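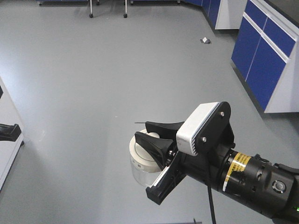
I went to the film days in Follau in April, mostly because of one screening. They showed a restored print of a film I love, made from the novel *Toltport*, and after it there was a tour of the archive where the print is kept. I will write down both while I still remember them well.

## The screening

The cinema in Follau is small, with 254 seats, and nearly all were taken. I sat too far on the left side, so my neck was sore afterwards. The film itself I had seen two times on television and once on a bad tape. On a big screen it is another film. The long walk along the harbour, which I always found a bit slow, now has so much in the background that I wished it would go on longer.

Veronika Reisinger introduced it. She teaches film history and she spoke for 10 minutes without notes. Her main point was that the script leaves out the whole second part of the novel, the years in the city, and that the director filled this hole with faces. I am not sure I agree. I read the novel before the trip and I missed the sister very much. In the film she has two short scenes and then she is simply gone. But the father is better in the film than in the book. In the book he explains himself too often.

The sound was a little too loud in the first reel. Somebody must have told the projectionist, as it was fine later.

## The archive

The tour began at 2 in the afternoon and the meeting point was badly marked. I walked around the building in the rain until I met Monique Delaunay, who was also looking for the door. We were let in by Mathias Aebischer, our guide.

He showed us the cold rooms first. You can only stay inside for a short time, and I was glad of my coat. The cans are stored flat, with the title and the reel number on the side. Many of the labels are still the old handwritten ones. Mr Aebischer opened one can for us so we could smell what happens to film when it goes bad. It smells strongly of vinegar.

After this we saw the grading room. Seraina Fuchs worked on the colours of *Toltport* and she put the old transfer and the new one next to each other. In the old one the kitchen is nearly orange. In the new one it is a grey-green, and the mother looks much more tired. I asked how she knew which was right. She had compared it with a print that the cameraman approved at that time, but for one reel there was no such print, and there she had to decide by herself. I liked that she told us this so openly.

## Practical things

The ticket for both parts was 40 francs. The programme booklet is only in German, but the subtitles were in English and good. There is a bus from the station, and the last one back leaves before the evening film ends, so I missed the end of the discussion.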